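Filed under: Comics News | Publisher Updates

Votus Press confirms that the collected edition of Trelton will go on sale this summer in hardcover. The volume runs to 373 pages and gathers the complete series, along with the Gokville one-shot, which has been out of print for several years.

Subscribers who placed an order before the end of May will receive the bookplate edition, limited to 115 copies.

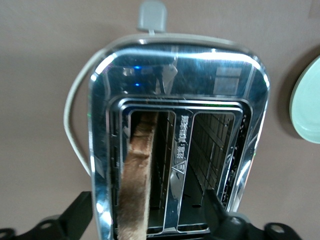 Retailers are asked to submit final quantities through the Apaza distribution portal. Orders of 50 copies or more qualify for free shipping within the United States. Damaged copies must be reported within 60 days of delivery.

Posted May 29, 2020
3 comments | 12 shares

Related items
Gokville: Notes on the New Coloring
Apaza Portal: Changes to Retailer Accounts
Votus Press Summer Schedule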